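26/08/2023

Back at the shared workshop in Zusanthorpe from mid-morning. I had the bench by the window until two, so I left the base wiring alone and spent the time on the gripper end of Tallia. The table was wiped down first. The wrist camera went back on with the short screws, and the arm homed at the second try.
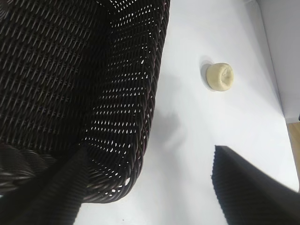
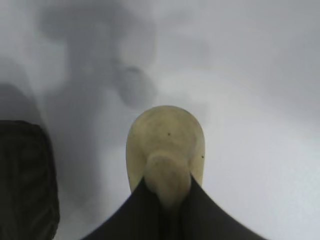 Nurico wrote back overnight that the wrist servo isn't faulty, and that the buzzing I described comes from holding position against a load with the gain set too high. They said to drop the gain in small steps until the noise stops, then check that the wrist still gets to where it's told to go. If it falls short, the next thing to look at is the weight out at the end of the arm.

I did that before anything else. It took seven steps down before the buzz went. The wrist then stopped nearly two degrees short when reaching down at full stretch, and close to right when the elbow was bent. So they are probably correct about the weight. The camera bracket is heavier than it needs to be, as I made it from the offcut that happened to be in the drawer. I have drawn a new one with the middle taken out and will cut it next time.

After that, the gripper. The ribbed fingers are black and so is the body behind them, and against the white top the software finds their edges without much trouble. The basket is harder. It is nearly black as well, and when a finger comes down in front of the weave the two run together. The outline jumps about and the position estimate goes with it. I moved the basket over to the left and kept the bun well out in the open, which made the bun easy to find but did nothing for the other half of the job. I may try a strip of light tape on the fingers. I would prefer a fix in the software, but tape is cheap.

Ran nine picks with the bun. The first few were poor. The gripper closed too far over to one side and pushed the bun along before it got hold of it. I had the offset between the camera and the fingers down as the old figure, from before the bracket was moved. Measured it again with the steel rule, typed it in, and the rest went where they should. One was dropped on the way up. I had the closing force low for fear of squashing it, and put it up a little afterwards.

Putting it into the basket is another matter. The rim is thick and round, and the arm has to lift a good way higher than I had allowed or the knuckle catches. It caught once and dragged the basket along the table before I got to the stop button. No harm done that I could find. I have put the lift height up in the settings and written the old value on the card, in case the new one causes trouble with the elbow.

The soft pad is still wearing in. I rubbed my thumb over it and it has more grip than it had in the spring. The Meireles sheet says to wash them with plain soap and water and let them dry overnight, no solvent. I will do that at home.

Shadows are the other nuisance. With the window light coming across, the arm throws a big soft one over the white and the software keeps drawing a box round the darkest part of it. Raising the threshold got rid of most of the false boxes and also lost the bun once. I put it back halfway. A lamp on the opposite side would probably be better than more fiddling with numbers.

Stopped at two and signed the bench sheet. The long hex key is missing from the rack again, so I used my own and must remember it is in the coat pocket.

To do: cut the new bracket, wash the pad, buy tape, ask about borrowing a lamp. The base wiring can wait until the bracket is on. I would like the whole arm working by November, when the workshop has its open evening, but I haven't put my name down for a table yet.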